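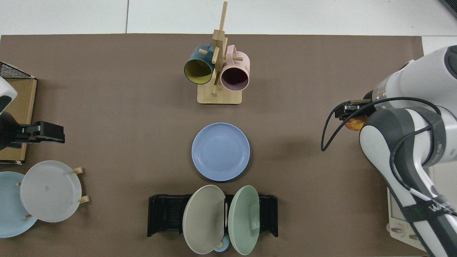
The cell that puts away dishes at Clivument has a maintenance log, and the log is 34 pages long. I have read it twice. Hardly any of it concerns the arm.

The arm is the part people pay for, and the part visitors ask about. Page after page of the log goes to the cable. It needs a loop with enough slack for the wrist to turn and not so much that it sweeps a plate off its stand, and the right amount of slack was lost in June, when somebody tidied it. Getting it back took 7 days.

Then there is the mat. A mat is not supposed to need looking after. This one creeps, and when it creeps the mug tree goes with it, and the gripper closes politely on air. Givero, who sold us the cell, will come out and realign it for $909 a visit. A strip of tape and a pencil line do the same job — I have checked — but the tape doesn't appear in the manual, so every shift removes it as dirt.

I'd like the people who write budgets to spend one morning down there. Ours has a generous line for software and nothing for straps, clamps or finger pads. Last year's spare gripper cost $1,898 and has yet to leave its drawer. The pads wear out constantly, and we order those one pair at a time, with a form.

My proposal is dull. Put the tape in the manual. Photograph the cable when it is right and pin the print where the tidy-minded will see it. Buy the pads by the box, and let whoever wipes down the mat have the last word on where it goes.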